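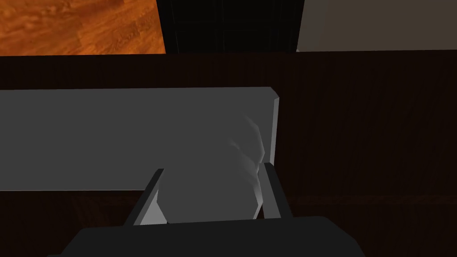 Torunn Holmgren talks with her hands, which is a problem when she's holding soup. We had been sitting down for two minutes when half of mine went across the table, and she was already onto the next thing, which was gravel.

"People think gravel is easy," she said. "Gravel is terrible! You walk on it in the studio and it sounds like somebody eating cereal in your ear. So you use less of it, and you wear softer shoes, and then one day it's a driveway and you could cry."

Holmgren makes the sounds for radio plays. She has done it for most of her working life, first as an assistant to Eskil Sandberg, who trained half the people still doing the job in this part of the country, and now on her own. Her latest is Skutance, a six-part ghost story set in a boarding house, and if you haven't heard it yet, please find a dark evening and good headphones. I listened to the first part while doing the dishes and had to stop doing the dishes.

What got me was the third part, where the landlady goes upstairs and for nearly four minutes there isn't a single word. You know exactly where she is the whole time. You know she's tired. I asked how on earth you make someone sound tired with just feet.

"You don't lift the heel properly," Holmgren said, and got up to show me, right there between the tables. "And the hand is on the rail, but late. First foot, then hand. If the hand comes first she's being careful. If it comes after, she's had a long day."

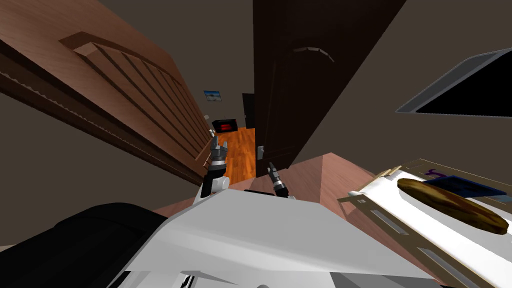 OSTVILLE, 20/09/2022

We met again the next week so she could tell me about doors, a subject she had been saving up. There are 400 of them in her sound library, and she can talk about any one of them with real affection. Front doors, pantry doors, the side door of a church in Hustudov that took her three visits because of the crows.

"A door has at least five sounds in it," she said. "There's the hand arriving. There's the latch. Then the hinge, if you're lucky, then the air, and then the room on the other side. Beginners record the hinge and go home."

The room on the other side! I've been opening doors differently ever since. She's right, there is a small change when one swings back and the hallway behind it joins in, and a long hallway with a bare floor is a whole other thing from a short one with coats in it.

Skutance used 373 separate sounds, by the count of its director, Roman Kwiatkowski, who needed the number for a form. He had wanted creaks. Lots of creaks. Holmgren talked him down to two in the whole series, and he now tells everyone it was his idea.

"I let him," she said. "He was very good about the rain."

The rain is worth a paragraph. None of it is rain. It's rice on baking paper, with a layer of frying onions under it, recorded in her sister's kitchen with the fridge unplugged. (They ate the onions. They forgot about the fridge.) Lovisa Haugland, who plays the landlady, told me on the phone that she put on a sweater when she heard the finished version.

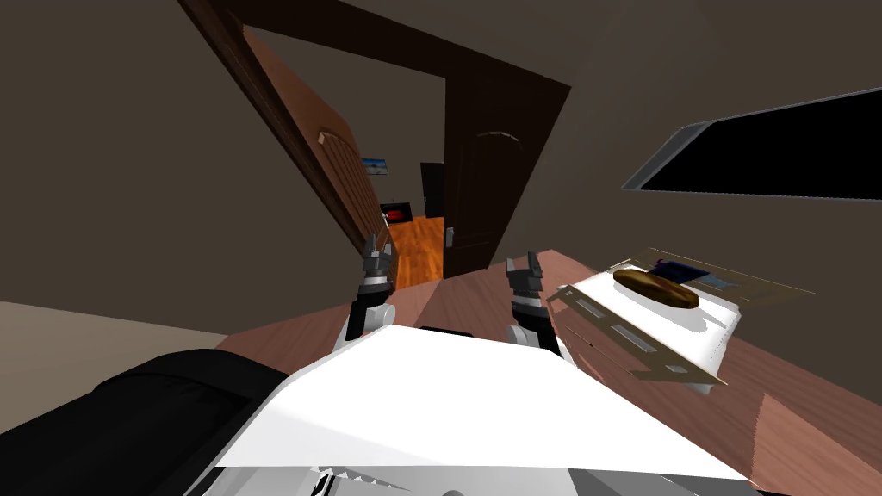
Facing the wide doorway in the back wall.

I wanted to know what she would say to someone who'd like to try this at home. She got very excited at that and started writing on a napkin, which I still have. It says "turn off fridge" and "closer" and "CLOSER."

"Your phone is fine to start," she said. "Pick one cupboard and record it ten ways. Angry, sleepy, somebody hiding a present. Play them to a friend and see if they can tell which is which. They'll get more of them than you'd think."

She learned that from Sandberg, who once made her pour a glass of water for a whole afternoon until he could hear that the person pouring it was lying. Did she manage it? "Around five o'clock," she said. "I think he was just hungry."

Next up is a sea story called Ljungberg, which starts recording in October. She has already bought a secondhand tent for the sails and is looking for the right rope. It has to groan, she told me, but it can't sound sorry for itself.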